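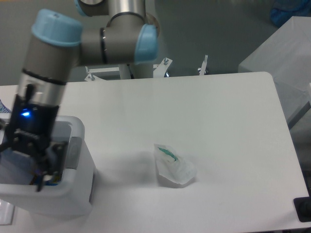
2. Clearing the Table and Filling the Bin

Section 2 covers the Urkness sorting station in normal use: the white table, the open-top bin on its left side, and the light waste that passes from one to the other. Assembly of the table is covered in Section 1. Wiping down and bin washing are in Section 3.

Accepted items

Empty plastic bottles, plastic bags, film, and small product packaging may go into the bin. Paper is accepted in small amounts. Glass, food, batteries, and aerosol cans are not accepted at this station and must be taken to the proper collection point.

Before you start

1. Set the bin on the left side of the table with its open top facing up. The gray panel on the side wall should face the middle of the table.

2. Check the latch near the upper left rim. If it is bent or loose, replace the bin (part 756) before going on.

3. Look inside the bin. A few items at the bottom are acceptable. If the contents reach the rim, empty the bin first.

CAUTION: Do not push waste down by hand to make room. Creased plastic can have sharp edges.

Bottles

4. Remove the cap and drain the bottle completely. Do this at a sink, away from the table.

5. Crush the body once, across the middle. A bottle that has been crushed lies still on the table top — an uncrushed one tends to roll.

6. Lay the bottle on its side in the open area to the right of the bin. Keep it clear of the table edges.
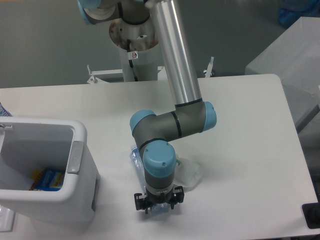
Fig. 2-1. Clear plastic bottle lying on the table, bin at left.

7. Transfer the bottle to the bin. Place one bottle at a time.

NOTE: Labels may be left on. Shrink sleeves that cover the whole bottle must be cut off and handled as film.

Packaging and paper

8. Flatten cartons and printed packs. Open both ends before flattening so that no contents remain inside.

9. Place flattened packs at the bottom of the bin where possible. Paper sheets can stand against the inside wall.
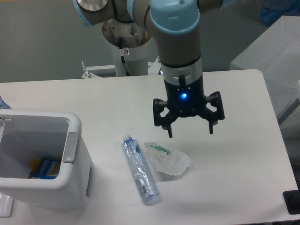
Fig. 2-2. Bin with printed packaging at the bottom and a paper sheet against the inside.

10. Keep the area beside and behind the bin free of waste. Items left there are treated as unsorted and are not picked up with the bin.

Bags and film

11. Check each bag for contents before transfer. Translucent bags can be checked by eye. Dark bags must be opened.

12. If a bag holds a cable, a fitting, or any other hard part, take the part out and sort it separately. Small parts are easy to miss in crumpled film, so spread the bag flat if in doubt. 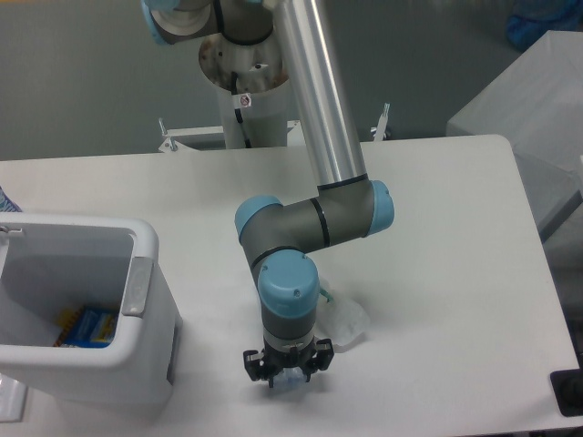 13. Transfer loose small parts first, then the bag. Bags placed first may trap air and lift the items on top of them.

14. Do not knot bags. Knotted bags are rejected at the Sowerby depot and the full bin is returned with them.

CAUTION: Do not leave film on the table with a fan or an open window nearby. Light bags move easily and can end up on the floor.

Removing a full bin

15. Lift the bin with 2 hands and carry it level. Do not drag it across the table top.

16. Record the bin on Form 107 and set an empty one in its place, positioned as in step 1.

Questions on accepted items go to Efua Agbeko, Prastura Site Services. Replacement bins are ordered through the parts desk; quote the part number given in step 2.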